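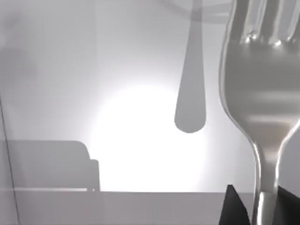 Jitendra Sachdeva
Network technician, IT workshop

05/10/2024

Certificates for the wireless, second floor

Carried on with moving the second floor off the shared password. The count this morning was 346 devices on the old network name across the whole building, 83 of them on this floor. The aim for today was to get the laptops over and leave the printers and door panels for later.

Started with the login server. The spare one is called Fevance and the main one is Dadon, same as on the rack labels. Put the new server certificate on Fevance first and pointed a single access point at it, the one outside the stationery cupboard. My own laptop joined on the second try. The first try failed with "unknown authority" and I had only myself to blame, as I had loaded the server certificate without the intermediate one. Joined both into one file, restarted the service, and it was fine after that.

Then the same on Dadon. The restart took 90 seconds and anyone already connected stayed connected. New joins in that gap went to Fevance as they should. I watched the log on both and saw the switch over and back.

Pushed the wireless profile to the laptops just before lunch. By mid afternoon 70 had picked it up and asked for a certificate without any help. That leaves 13. What I know of those so far:

Four have not been switched on this week going by the management console. Left alone.

Six had the profile but no certificate. The clock on these was wrong by more than a day, so the request was turned down. They had been set to an old time server we shut down in the spring. Changed the setting, waited for the clock to correct itself, asked again, all six fine.

Two belong to the Magaña project and are not managed by us. They want to keep the shared password. I have said no to that, but they can go on the guest network until their own people sort out certificates. Need this in writing from them.

One is a mystery. It has the certificate, the chain is good, the name matches, and it still gets rejected on both servers. The log says the client stopped answering halfway through the exchange. Changed the wireless driver for an older one and it made no difference. It works on a cable. Will try it against the test access point with the packet size turned down, as a long certificate chain can get split up and dropped on the way. Machine is on my bench with a note on it.

Address filtering. It is still on for the old network name and I would like it off, as keeping the list up to date is a chore and it gives no real protection. Anyone with a free tool can read an allowed address out of the air and copy it. I did this at my desk with two of our own laptops and was on the old network in a few minutes (I had the password, of course, but so does everyone who has left in the last five years). Wrote that up separately for the change request.

Checked what happens when a certificate is cancelled. Cancelled the one on the test laptop and it stayed connected until it next had to log in, then was refused. The gap depends on the session timer, which is set to eight hours. Too long for a lost laptop. Dropped it to one hour on the test access point and will see whether the extra logins bother Dadon. Load is very low so I doubt it. Also the list of cancelled certificates is only fetched overnight, so that needs changing as well or the shorter timer does not help much.

Phones not started. The Renora handsets in the stores can hold a certificate but it has to be loaded one at a time over a cable, with the handset in service mode. Service mode code is in the blue folder. There may be a newer version of their software that can ask for one by itself. Have emailed the supplier.

Still to do:
- intermediate certificate into the build notes, with the order of the file written out
- remove the dead time server from the old laptop image
- bench laptop, packet size test
- Magaña reply
- fetch the cancelled list every hour on both servers
- count printers on this floor that can't do certificates at all
- renewal reminder, the server certificates run out next October

If anyone needs to restart Dadon before I am back, check first that Fevance is answering. The status page shows green even when the service has stopped, so look at the log instead.

Contact: IT workshop, ground floor | © 2024 IT workshop notebooks | Back to top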